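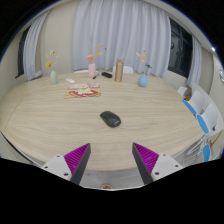

11/28/21

Lamine ran today!! I've been up since four and I should be asleep, but I want to get this down while I can still hear the hooves.

Seven furlongs, a field of nine, and we drew the outside gate. Tamara Manole had the ride and she told me in the paddock that he felt like a loaded spring (her hands were perfectly calm, mine were not). He broke a step slow, Puvo went straight to the front and I thought, well, there goes that. Then down the backstretch he just started picking them off, one after another, with his ears up the whole time. He got to within a neck of Puvo at the wire. Second! At 19 to 1! I yelled so much that the man next to me moved down two seats.

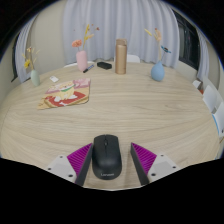

And he came back sound, ate every bit of his dinner and tried to take my hat. Tamara thinks he wants a mile, and I've thought so since March, when he galloped out past Jollow in the morning works and didn't want to pull up. So a mile it is, if there's a race that fills.

Weight today was 126, same as Puvo, so no excuses either way, and I love that. The purse share covers the hay bill plus the farrier, with 74 dollars left over, and I've already spent that in my head on a new cooler for him. Green, I think.

Must call Lambrechts in the morning about the trailer, the left ramp spring is going again. Also more carrots. He's earned a whole sack of them.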